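Reporting Standards for Hydrogel Studies Should Come Before Larger Trials

Opinion
Filipa Torres and Darmawan Sitompul
May 8, 2025

Hydrogels that carry living cells are now a familiar part of cartilage research. The number of groups making them has grown quickly, and so has the number of papers that cannot be compared with one another. We believe that journals and funders should agree a minimum standard for reporting how such gels are made, stored and tested, and that they should do so before further money is committed to large animal trials.

Our view was formed during a review carried out at the Aguiar Institute and completed last December. We read 832 papers on cell-laden gels for joint repair. Stiffness was reported in most of them, but only 23 gave the temperature, the loading rate and the age of the gel at the time of testing. A stiffness value without these details is of little use to another laboratory. A gel tested on the day it was cast may behave quite differently from the same gel after 30 days in culture medium, and a reader has no means of correcting for this.

Cell numbers present a similar difficulty. Some authors state the density at which cells were mixed into the gel, others the density of living cells after setting, and many do not say which they mean. When our colleagues at Skestley tried to repeat a published protocol, they had to write to the authors three times before the starting density could be settled. The authors were helpful. The information should nevertheless have been in the methods section.

It is sometimes argued that a fixed standard would slow a young field and favour well-funded groups. We take this concern seriously. The Pirkus checklist, which our own department has used for two years, has six items and takes less than an hour to complete. It asks for no new equipment and no additional experiments, only for a record of what was done.
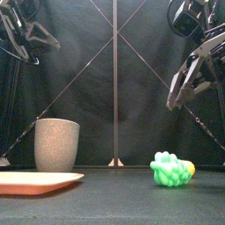

A second objection is that suppliers change their materials without notice, so that even a complete report may not allow a study to be repeated. We accept the point, but it strengthens the case for recording batch numbers and purity. The Ladudano group did so from the start of its work on gelatin gels, and was able to trace an unexpected fall in cell survival to a single delivery.

We therefore ask editors to require a completed checklist at submission, and reviewers to return papers that lack one. Funders could make the same request in their final reports. The wording of individual items can be revised as methods develop, and we would welcome comments from groups working with other tissues, particularly tendon and bone.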